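# Speaker notes - what 200 executives told us about Plulholm

Slides are up. Say hello, thank the hosts, check the mic at the back. Start before everyone is seated, it warms the room.

Opening line: "We asked 200 executives where they'd put their next dollar, and I've been itching to share the answers since July."

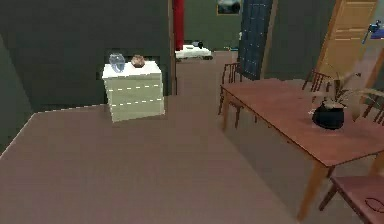
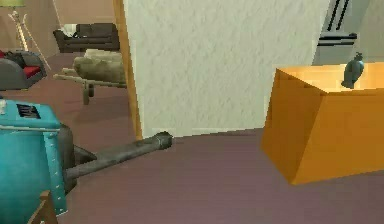 The survey went out through Asance to firms of every size, and the replies were so much richer than I'd hoped for. People wrote paragraphs in the comment boxes! One furniture importer wants to sell bedroom pieces in Plulholm, plain stuff like the cream chest of drawers with the white top, and told us the demand is there but the customs schedule changed while the stock was at sea. Read that comment out slowly. It gets a reaction, and it sets up everything on tariffs later.

## Who answered

- 200 executives, all with a say in where money goes
- 36 of them already have an office in Plulholm
- the rest are looking, or have looked and gone home again

Pause on the 36. These are the people with leases and payroll, and they are more cheerful than the lookers. I love this result. I expected the opposite, and I'll say so.

## The good news

Firms already on the ground plan to hire. Warraich is the favourite district by a long way, mostly for the port and the new road. Mention the road even if time is short, as there will be freight people in the room.

Between them the 36 offices employ 2,416 people. Put the number up and leave it there for a moment. Most of those jobs are local, and several firms told us their best managers came up from the warehouse floor.

Ask for a show of hands: who has been to Warraich? If it's more than a few, let one of them talk for a minute. (Keep it to a minute.)

## What they're worried about

Four things came up again and again. Don't rush them.

1. Licences. Nobody minds the fee. They mind that two counters in the same building quote different rules.
2. Land titles. Foreign firms can lease, but the length of a lease depends on who you ask.
3. Currency. Getting money in is simple. Getting profits out takes patience and a good bank.
4. Notice. New rules are published on the day they start.

The fourth is my favourite to talk about, as it would be so cheap to fix. Plurnum had the same trouble and brought in a notice period with a public calendar. Show the calendar slide. It's a plain grid and it's wonderful. Businesses there now plan around it, and officials get fewer angry calls.

## If someone asks

- "Is the survey tilted towards big firms?" A bit, yes. Small firms were slower to reply. Offer to share the breakdown.
- "Would you invest there?" I'd want a local partner and a long lease first. Then yes.
- Power supply: we didn't ask, and we should have. It goes in the next round.

## Before the break

Point to the sign-up sheet for the full report. Tell them the comments section is the best part and to start there. Coffee is in the foyer, back at 10.45 for the panel on ports.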